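Section 4: Threading the Jerkel 20 and setting the tension

Read this section before you sew for the first time, and again after the machine has been moved or stored. The steps are the same for the Jerkel 20 and the older Jerkel 8, except where a note says otherwise. Revised November 2019.

4.1 Winding the bobbin

1. Turn the power switch off.
2. Put the spool on the pin with the thread coming off the back. Push the spool cap on until it touches the spool.
3. Take the thread around the winding disc on top of the machine.
4. Pass the end of the thread up through the small hole in the bobbin, from the inside out.
5. Set the bobbin on the winder and push it to the right until it clicks.
6. Turn the power on. Hold the thread end and press the pedal lightly.
7. After a few turns, stop, trim the end close to the bobbin, and carry on winding. The winder stops by itself when the bobbin is full.
8. Push the winder back to the left. The needle will not move until you do.

Note: Use only the clear bobbins that came in the accessory tray. Metal bobbins fit in the case but sit too low.

Caution: Keep fingers, hair and loose sleeves away from the winder while it is turning.

4.2 Threading the needle

1. Raise the presser foot. The tension discs only open when the foot is up.
2. Turn the handwheel toward you until the needle is at its highest point.
3. Bring the thread down the right channel, around the bottom, and up the left channel.
4. Hook the thread through the take-up lever from right to left. If you can't see the lever, turn the handwheel toward you again.
5. Bring the thread down behind the wire guide above the needle.
6. Thread the needle from front to back and pull out a hand's length of thread.
7. Lower the foot and pull the thread gently. You should feel it drag. If it runs free, raise the foot and go back to step 3.

Note for the Jerkel 8: there is no wire guide above the needle. Go straight from the take-up lever to the needle clamp.
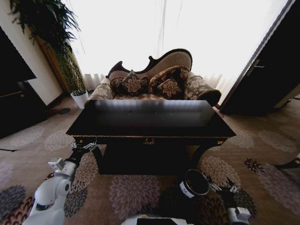
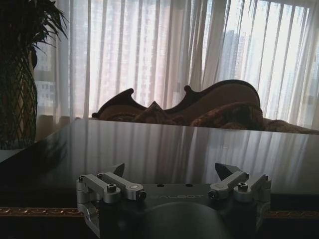 4.3 Bringing up the bobbin thread

1. Drop the bobbin into the case so that the thread unwinds counterclockwise.
2. Pull the thread into the slot at the front and then to the left, under the spring.
3. Hold the needle thread loosely in your left hand and turn the handwheel one full turn toward you.
4. Pull the needle thread. A loop of bobbin thread comes up through the plate.
5. Draw both threads under the foot and toward the back.
6. Replace the bobbin cover.

Caution: Never turn the handwheel away from you. The thread can wrap behind the hook, and the case then has to be taken out to clear it.

4.4 Setting the tension

The dial leaves the factory at 4. This suits medium cotton with all-purpose thread. For anything else, sew a test line on a scrap of the same fabric, folded to the same number of layers as your seam.

1. Use two different colors of thread, one in the needle and one in the bobbin.
2. Sew a straight line nearly 8 inches long.
3. Check both sides of the scrap. If the bobbin color shows on top, turn the dial to a lower number. If the needle color shows underneath, turn it to a higher number.
4. Change the dial by half a number at a time and sew a new line after each change.

Loops underneath almost always mean the needle thread has missed the discs. Rethread with the foot up before touching the dial.

For corduroy and other ribbed fabric, start at 3 and lengthen the stitch. For lining fabric, start at 3 with a new fine needle. Kedgate topstitching thread needs a size larger needle than the fabric calls for, with ordinary thread in the bobbin.

Note: Do not adjust the screw on the bobbin case. It is set at the factory. If the tension still can't be balanced, see Fault 43 in the back of this manual or take the machine to a Sheikh service counter.

4.5 Before you put the machine away

Raise the needle, lower the foot onto a scrap of cloth, and cut the thread at the spool. Pull the leftover thread out through the needle, never back through the discs.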